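Daltville test bench to compare padded gripper fingers for home robots

Daltville has opened a shared test bench for companies and research groups that want to compare robot grippers, wrist cameras and controllers on household jobs. Bookings for the first round open in June.

The bench is set up for the kind of work done in kitchens and laundries: picking up cloth, moving bowls and containers, and handling cutlery and trays. Each gripper is mounted on the same arm and given the same list of tasks, so that results from different makers can be read side by side.

The first comparison covered two sets of fingers. One was the Grivton padded finger, which has a soft outer covering over a stiff core. The other was the Geturov bare finger, made from a single moulded piece. Both were run with the Suvarna controller, using the same speed and force settings.

Each set was given 700 pick attempts. The Grivton fingers completed 526 and the Geturov fingers completed 515. The padded fingers did better on cloth and soft toys. The bare fingers did better on thin metal items such as spoons, where the padding tended to roll the handle away before the fingers closed.

"The totals are close, and we would caution people against buying on the total alone," said Bindu Raju, who manages the bench at Daltville. "If your robot is going to fold tea towels, look at the cloth results. If it is going to set a table, look at the spoons."

Wear was recorded as well. The coverings on the padded fingers were checked after every 600 closing cycles and replaced when the core began to show through. Replacement takes a few minutes with a hex key, and the arm does not need to be recalibrated afterward.

The wrist camera stayed in the same position for both sets. Daltville found that wider fingers hid more of the work surface at the moment of closing, and operators driving the arm by hand slowed down at that point — most noticeably with small objects. A second camera position, set slightly higher on the wrist, will be tried in the next round.

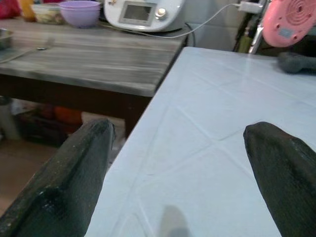 Can a company bring its own controller to the bench?
Any controller that can drive the arm over a standard network connection is accepted, and staff will help with set-up on the first morning of the booking.

Bookings are for a half day or a full day, with a limited number of Saturday sessions. Groups keep their own raw data. Daltville asks only that task results be added to the shared comparison table, which can be read free of charge.

Media and booking enquiries should be directed to Bindu Raju at Daltville.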